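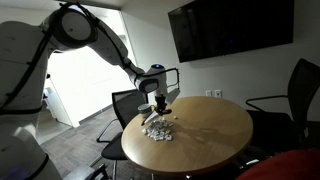
오두오르 온디에키는 드라마 ‘세카데로(Sekadero)’에서 하차하겠다고 말한 적이 없으며, 다음 시즌 출연 문제는 아직 협의 중이라고 밝혔다. 제작사 오코브(Okov)가 새 시즌 출연진 명단을 내면서 그의 이름을 뺀 지 하루 만에 나온 말이다.

온디에키는 2019-01-10 자신의 계정에 올린 글에서 “명단은 저도 기사로 처음 봤다”며 “대본을 아직 받지 못했고, 받지 않은 대본을 거절할 수는 없다”고 썼다. 글은 올라온 지 5시간 만에 한 차례 수정됐다. 처음 글에 있던 제작진 한 명의 이름이 수정본에서는 삭제됐다. 댓글 창은 그 뒤로 닫혀 있다.

‘세카데로’는 항구 도시의 법률사무소를 배경으로 한 드라마로, 유료 채널 은지오카(Nzioka)에서 방영되고 있다. 온디에키는 첫 시즌부터 사무장 역을 맡아 지금까지 83회에 출연했다. 주연인 이천 샤(Yichen Xia)와 함께 첫 회부터 자리를 지킨 배우는 그 한 명뿐이다. 지난 시즌 마지막 회는 사무장이 사직서를 책상 서랍에 넣어 둔 채 퇴근하는 장면으로 끝났고, 그때도 하차설이 한 차례 돌았다. 당시 오코브는 “이야기의 일부일 뿐”이라고 답했다.

이번에는 설명이 달랐다. 오코브는 출연진 명단과 함께 낸 보도자료에서 “일부 인물의 이야기가 자연스럽게 마무리됐다”고만 적었다. 어느 인물인지는 쓰지 않았다. 명단에는 이천 샤를 비롯한 기존 배우 대부분이 그대로 올랐고, 신인 배우 두 명이 새로 들어갔다. 두 사람의 배역은 공개되지 않았다.

온디에키의 소속사 나스텔(Nastell)은 별도 입장문을 내고 출연 계약의 내용을 일부 공개했다. 입장문에 따르면 배우와 제작사는 지난 시즌 촬영 전에 다음 시즌 우선 협의 조항에 합의했다. 제작사가 출연 여부를 확정하기 30일 전까지 배우 측에 서면으로 알려야 한다는 내용이다. 나스텔은 “서면 통보도, 전화도 없었다”며 “출연료를 두고 다툰 사실 역시 없다”고 밝혔다. 일부 연예 매체가 온디에키 측이 과도한 인상을 요구했다고 보도한 데 대한 답이다. 나스텔은 해당 보도에 정정을 요청했으나 법적 대응 여부는 정하지 않았다고 했다.

오코브는 우선 협의 조항이 있다는 사실은 인정했다. 다만 조항의 해석은 다르다는 입장이다. 오코브 홍보 담당자는 전화 통화에서 “명단은 첫 4회분 기준이며 시즌 전체의 출연진을 확정한 것이 아니다”라고 말했다. 그렇다면 온디에키가 5회 이후에 나올 수 있느냐는 질문에는 “가능성을 닫아 두지 않았다”고만 했다. 보도자료에는 첫 4회분 기준이라는 문구가 없다. 이를 묻자 담당자는 자료를 수정할지 검토하겠다고 했고, 저녁까지 수정본은 나오지 않았다.

채널 측은 말을 아끼고 있다. 은지오카는 “캐스팅은 제작사의 권한”이라며 편성에는 변화가 없다고 전했다. 새 시즌 예고편도 예정대로 1월 안에 공개한다. 예고편에 온디에키의 모습이 들어가는지는 확인해 주지 않았다.

이천 샤는 같은 날 오후 라디오 프로그램에 나와 짧게 언급했다. 진행자가 동료의 하차설을 묻자 그는 “저는 대본을 2회까지 받았고, 거기에 사무장이 나오는지는 말할 수 없다”고 답했다. 이어 “온디에키와는 어제도 통화했지만 드라마 이야기는 길게 하지 않았다”고 덧붙였다. 진행자가 다시 묻자 “제가 대신 대답할 일은 아닌 것 같다”고 했고, 대화는 그가 준비 중인 연극으로 넘어갔다. 해당 연극은 봄에 막을 올리며 드라마 촬영과 일정이 일부 겹친다. 샤는 촬영 일정을 조정해 두었다고 설명했다.

시청자 게시판에는 명단 발표 직후부터 사무장의 복귀를 요구하는 글이 이어졌다. 새 시즌에서 드라마는 통산 100회를 맞는다. 팬 모임은 100회 방영에 맞춰 준비하던 상영회 안내문에서 출연진 초청 항목을 일단 비워 두었다. 한 회원은 게시판에 “사무장 없이 100회를 축하하는 것은 이상하다”고 적었고, 다른 회원은 제작사의 설명을 더 기다려 보자고 했다. 새로 합류한 배우들의 계정에 항의 댓글을 달지 말아 달라는 공지도 올라왔다.

온디에키는 현재 다른 작품에 출연하지 않고 있다. 나스텔은 지난가을 들어온 영화 출연 제의를 ‘세카데로’ 촬영 때문에 거절했다고 밝혔으나 작품명은 공개하지 않았다. 영화는 이미 다른 배우로 촬영을 시작한 것으로 알려졌다.

양측은 이달 안에 만나기로 했다. 나스텔은 그 자리에서 협의 조항의 이행 여부를 먼저 따지겠다는 방침이며, 오코브는 만남의 안건에 대해 답하지 않았다. 새 시즌의 첫 대본 읽기는 1월 말로 잡혀 있다.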